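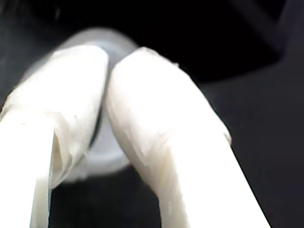 White-covered gripper fingers, close view

How to Book In and Store Small Supplies

This guidance applies to everyone who orders or receives small supplies for the Clisthorpe workrooms, including tape, fixings, cable ties, labels and adhesives. It replaces the sheet issued by Shobha Kurup in September. Chemicals and sharps are covered separately and must not be booked in by this route.

Before you start

You will need the delivery note, the order number and access to the Nernent stock list. New users should ask Nnamdi Fashola for a login before their first delivery is due. Deliveries are accepted at the side entrance until 4 pm.

Step 1. Check the delivery

Open each parcel at the receiving bench and compare the contents with the delivery note. Count single items, but do not break sealed packs to count what is inside. If anything is missing or damaged, write this on the note and keep the outer packaging until the supplier has replied. Place small parts in a tray while you work so that they do not roll off the bench.
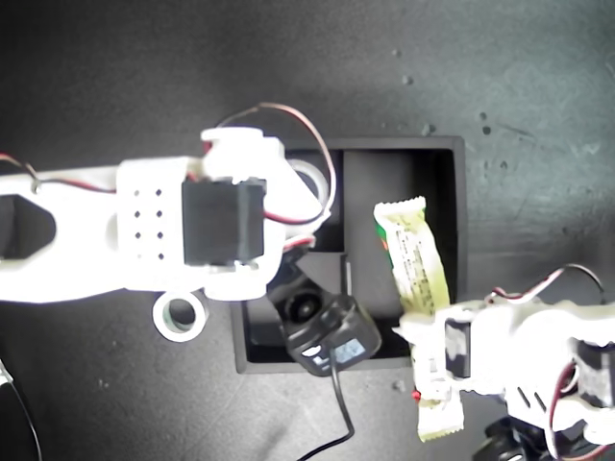
Step 2. Enter the items

Record each type of item on its own line. Use the name already in the list where there is one — two names for the same tape will lead to double ordering. Enter the width and length for anything supplied on a roll, and the use-by date for anything with glue. Orders with a value above £244 must be confirmed by Ylva Blomqvist before the entry is closed.
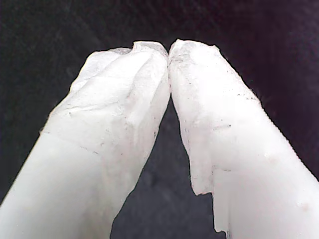
Where a supplier has sent a substitute, enter what was received and put the original item in the notes field. Substitutes from Omoregie are normally accepted, although the person who placed the order should be told the same day.

Step 3. Label and shelve

Write the month of receipt on each roll or box. Labels should face outwards and should not cover the maker's own markings. Put new stock behind old stock. Rolls of tape are stored flat, in stacks of no more than eight, away from the radiator. Shelf loads must not exceed 12 kg, and heavy boxes belong on the lowest shelf.

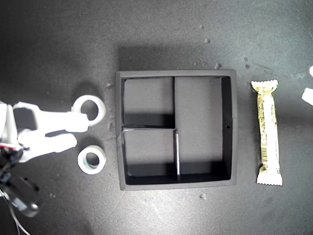
Step 4. Return what is left over

Part-used rolls may go back on the shelf if the edges are clean. Fold the loose end under by a finger's width before returning them. Rolls that have picked up dust should go in the Cletano bin by the door for use on packing only.

Questions about this guidance should be sent to Styliani Manolakis at the stores office.

We use cookies to improve your visit to this site. Accept all | Manage settings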